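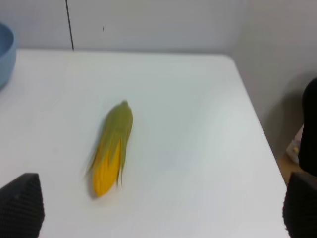 ¿Qué es lo que más le cuesta a nuestro brazo? Cerrar los dedos en el momento correcto. Llegar hasta el objeto ya lo hace casi siempre bien, pero cierra demasiado pronto, o espera demasiado, y entonces empuja la cosa por la mesa.

7 de mayo de 2021

Escribo en español porque la profesora de lengua me recomendó llevar el diario en este idioma, aunque sea de robots. Hoy el club ha durado más que otros viernes y tengo la mano cansada, así que perdón por la letra (me lo digo a mí mismo, para cuando lo vuelva a leer).

El equipo se llama Temuvari, nombre que eligieron antes de que yo entrara. La tarea es la misma desde hace tres semanas: recoger frutas y verduras de juguete y dejarlas en un bol. Parece de niños pequeños. Yo también lo pensaba en noviembre, cuando vi la lista de proyectos y casi me apunté al de los drones. Ahora sé que un objeto redondo y uno largo son dos problemas muy diferentes, y que el mismo objeto girado un poco es otro problema más.

Sơn Khúc ha manejado el brazo en la primera hora y yo en la segunda. Él tiene mucha paciencia con los movimientos lentos. Yo corro. Cuando revisamos después las grabaciones se nota enseguida quién de los dos estaba con los mandos, y eso no es bueno, porque el modelo aprende de los dos y después duda. Hemos acordado una velocidad máxima y la he escrito en la pizarra con letras grandes.

Con lo de hoy llegamos a 523 demostraciones. La profesora quiere 3,000 antes de la competición, y a mí este número me da un poco de miedo. Hice la cuenta en el autobús y no me gustó el resultado, por eso no la copio aquí.

Lo más difícil para mí es el maíz. La forma es larga, y si la pinza lo coge lejos del centro, se inclina. Sơn propone que siempre lo cojamos por la mitad. Yo prefiero que haya variedad en los ejemplos – un juez puede ponerlo de cualquier manera – y hemos discutido sobre esto bastante rato, sin enfadarnos.
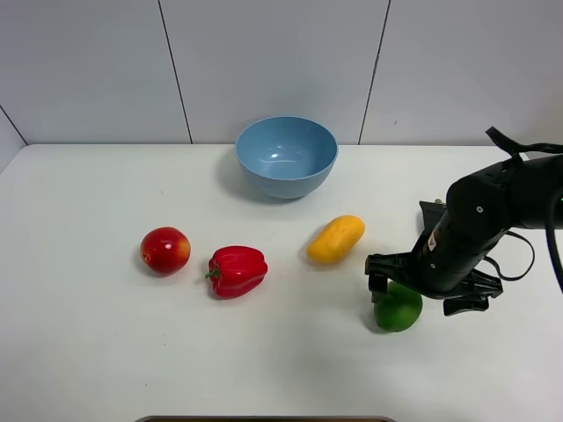 Con la lima la discusión es más corta, porque es redonda y da igual por qué lado se llega. Ahí el problema es la altura: si bajo demasiado, los dedos tocan la mesa, y si me quedo alto, la lima se escapa rodando. He apuntado en el cuaderno que tengo que mirar los dedos y no la pantalla.

También hablamos de los otros equipos. Falton ganó el año pasado y todos dicen que este año trae una pinza nueva. Fullum trabaja solamente con bloques, o eso me contaron en el comedor. En las reglas, cada equipo tiene 17 minutos y el máximo son 100 puntos, pero se pierden puntos por cada objeto que cae al suelo. Yo habría puesto menos castigo por las caídas.

Me han encargado el resumen de la semana. Tengo que explicar por qué repetimos las tomas del martes, y no sé todavía cómo decirlo sin que parezca una queja. La palabra «toma» la aprendí hoy, antes escribía «grabada».

Para el lunes: llevar el cable largo, pedir la llave del armario, borrar las carpetas duplicadas. Y preguntar a Sơn si puedo empezar yo, cuando todavía tengo la cabeza fresca.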